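Meet the helper with two hands

Shared 506 times - 10 comments

Have you ever tried to sort out a big pile of cards? Perhaps football cards, or animal cards, or those bus cards and library cards that grown-ups keep in their pockets and then can't find. If you have, you will know that getting a card into one of those see-through plastic pages is a fiddly business. The plastic sticks to itself, the card bends, and just when you think you've got it, your thumb is in the way!

Well, there is a kit called the Nekov, made by a small firm named Policarpio, and fiddly business is just what it is for. It is a pair of robot arms that you put together on a table, and each arm ends in a gripper, which is the robot's word for a hand. A gripper doesn't have a thumb and four fingers like yours. It has two fingers that open and close, a bit like a crab's claw or the tongs you use for picking up sausages.

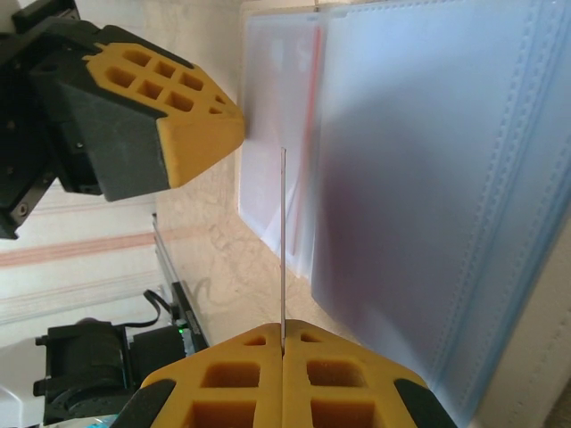
Now, why would anybody want two arms when one costs less? Try a little test. Put one hand behind your back and open a plastic bag with the other. It's very hard, isn't it? Most of the time one hand needs to hold something still while the other hand does the clever part. Robots have the same trouble, and so the Nekov's two grippers often work very close together, nearly nose to nose.

The fingertips are yellow and full of little holes, like a honeycomb or a waffle. Nnamdi Babalola, who looks after the kits at our Saturday club, let us have a good long look at a spare pair. He says that the children always ask to squeeze them first (so did I, and I am a good deal older than they are). 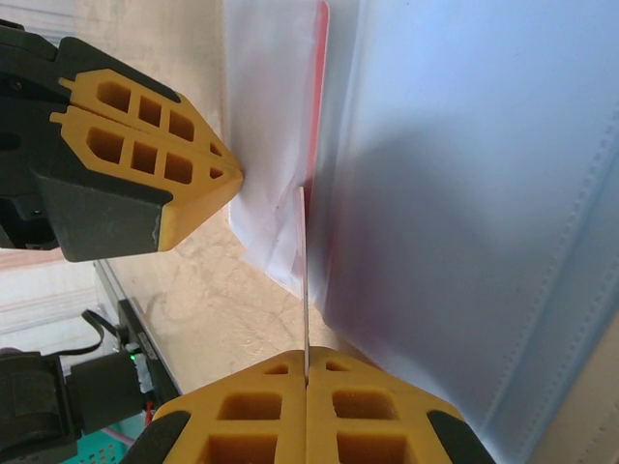
Thin, see-through things are some of the hardest jobs you can give a robot. Think about how you find a window in a dark room - you might put your hand out and feel for it. A robot looks with a camera, and clear plastic hardly shows up, because you look straight through it to whatever is behind. Soft plastic also changes shape every time it is touched, so yesterday's fold is never in the same place today.

So is the kit any good? I think it is, if you are patient. The instruction book has 810 steps, and it took Wilma Crichton and her daughter six evenings to get through them all. You will certainly want a grown-up for the wiring.
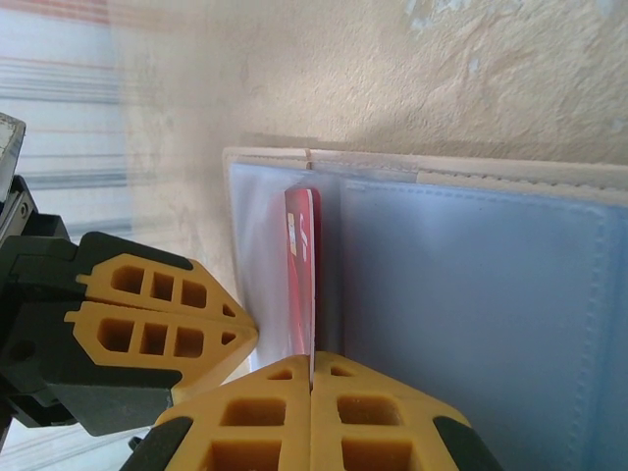 A card has to go into its pocket nice and straight, or its corner will catch on the edge. If it does catch, don't be cross with the robot! Stop, take the card out and let the arms try again, just as you would. Start with a stiff card and a roomy pocket, and save your favourite cards until you have had plenty of practice.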